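Home | Topics | Ask | Members
Last updated: May

Suture practice: gap between jaws and stitch line
posted by Dekinness, May

On a practice piece, how far back should the open jaws sit before I take the next bite? I keep crowding the last stitch.

Okoth
Stay below the line, with the opening facing it. Close only when both tips are in view. I slowed down for 3 sessions and the crowding stopped.

Unex
Just zoom out.

Stilton
Agree with Okoth. Check the pivot too; a stiff one makes the tips drift.

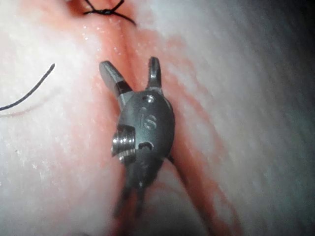
Jaws open, stitching beyond the tips.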